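Search this site
Type your topic here
Go

Stapler keeps jamming after two or three staples, is it worth fixing?

Last updated January 30, 2018

Posted by waweru_desk

Hi all! I do the mailings for a little community choir and every January I put together the songbooks, 115 of them this year, with 2 staples in each one. My stapler was fine for years and now it gives me a couple of good ones and then a crumpled mess that I have to pick out with a butter knife (I know, I know). I got through 27 books last night before I gave up and went to bed. It's a regular desk stapler, nothing fancy. I bought a new box of staples in the fall, the cheap ones from the Homomari store near me, and I can't remember if the trouble started before or after that. Should I clean it, oil it, or throw it out?

Marianna Wróbel

Don't throw it out yet! I worked in a school office for a long time and most of the "dead" staplers people brought me were just gunked up or had the wrong staples in them. Check the box first. If the size on it doesn't match what your stapler takes, you'll get exactly what you're describing, a few good ones and then a pileup. I've also had bargain strips where the glue was so heavy the staples wouldn't come apart cleanly.

If the size is right, open the thing all the way up and take the strip out. Then look down the channel with a flashlight, right at the front where the staple comes out. There's very often a bent half of one stuck in there sideways.
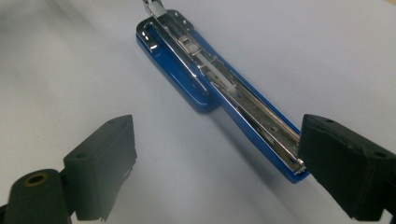 Tweezers are better than a butter knife, by the way, and please keep your fingers away from the front end while you're poking at it. Once it's clear, wipe the channel with a dry cotton swab and slide the pusher back and forth a few times. It should move freely and snap forward. If it drags, put one tiny drop of sewing machine oil on a swab and run that along the track, then wipe it off again, or you'll have greasy spots on your songbooks (ask me how I found out).

How thick are the books? If you're over 20 sheets or so, a regular desk stapler is going to struggle no matter what you do to it.

sarex367

just buy a new one, theyre like 5 bucks

waweru_desk

Marianna, there was half a staple wedged in the front! They're only 12 sheets, so I think I'm okay there. Did ten more books this morning and had one jam. I'm going to try the oil tonight and maybe pick up better staples too.

Related topics
Getting a three-hole punch to line up
Paper cutter leaves a ragged edge
Best way to fold programs by hand
Steltetti label maker prints blank labels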